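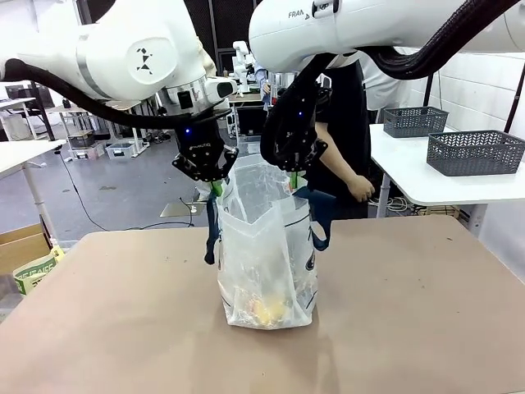
Two robot arms hold open a translucent plastic bag over a tan tabletop.

Prirncombe firehouse opens its doors for hose crew reunion

The old brick firehouse on Cao Street will be full again this July, when former members of the Prirncombe hose crews come home for their first reunion in years. And what a day it should be!

The 960 Club, named for the crew's old radio number, has sent out 200 invitations, and 111 people have already said yes. Some are driving in from three states away. Seven of them rode on the town's first pumper, a red Lutimon that still starts on a good morning and will lead the parade down to the river.

"I joined at 18 and I still wake up when I hear a siren," said retired captain Baoshan Yin, who is bringing his original leather helmet and a box of logbooks. "I can't wait to see those faces again."

Visitors can try the bucket line, climb up to the bell, and watch current firefighters race the old-timers in a hose-rolling contest - the old-timers are favored, by the way. Kukix Bakery is making the cinnamon rolls that used to turn up at the station after every night call.

Yichen Lü, the department's newest paramedic, will teach hands-only CPR on the front lawn all afternoon, with kids very welcome.

Entry is free. Families with old photos of the crews are asked to bring them to the front desk for copying - even the blurry ones. Former members who haven't replied can still sign up at the station.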